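Retier player forum – Gameplay and Balance
Posted in August by Laurențiu Ene, forum moderator

Subject: Review of the siege mode changes in Retier

Laurențiu Ene
Members are invited to use this thread for comments on the revised siege mode. The mode now begins with 16 players on each side, and the capture timer has been extended to 110 seconds. The outer gate of the Bucur map may no longer be destroyed before the first supply wagon arrives. Please state which difficulty setting you were using. Comments on the login queue should be placed in the support section.

Astari
I wish to register my disagreement with the longer capture timer. On the previous setting, a well-organized team could take the inner yard with a single push. Under the present rules, defenders return from the spawn point twice before the flag changes hands. I have completed 12 matches on hard mode since the update, and the attacking side won very few of them.

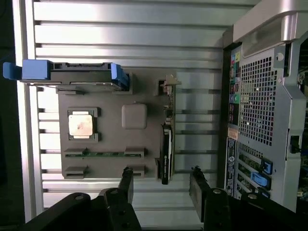

The same problem is present on normal mode, although the weaker archers hide it to some extent. I would ask that the timer be restored to its earlier value on the Bucur map only. The other maps have wider approaches and do not suffer in the same way.

Momham
I respectfully take the opposite view. The earlier timer rewarded whichever team had the faster horses, and the remainder of the match was a formality. Defenders now have a reason to leave the tower and contest the yard. The losses reported by the previous member may be the result of attackers ignoring the east stairs. A group of four sent by that route will draw the archers away from the flag.

Astari
The east stairs are covered by the ballista on hard mode. I have tried the route and cannot recommend it.

Momham
The ballista cannot turn far enough to reach the lower landing. Members should wait there until it has fired – then proceed.

Lăcrămioara Coman
I should like to raise a separate point concerning performance. When both supply wagons are in the yard and the gate is burning, the match slows noticeably for me. Lowering the smoke setting corrected most of this.

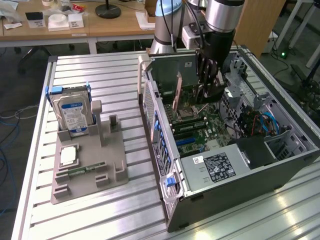 Smoke is set to high by default after the update, and members should check this before drawing conclusions about the timer. The shadow setting has a smaller effect. It is also worth confirming how much memory the game is permitted to use, a value found under Advanced. Two modules side by side, as on the green board in the open tower, do not help if the limit remains at its lowest step. I raised mine and the wagons now move smoothly.

Astari
I have lowered the smoke as suggested and thank the member for the advice. My view of the timer is unchanged.

Laurențiu Ene
The comments above have been noted. The siege poll has received 3,496 votes and remains open. Members who have not yet voted may do so from the main page of this section. Reports on the ballista's turning range should be accompanied by a replay code, as the two accounts given here do not agree.

Momham
Replay code submitted. The lower landing is visible shortly after the second wagon enters.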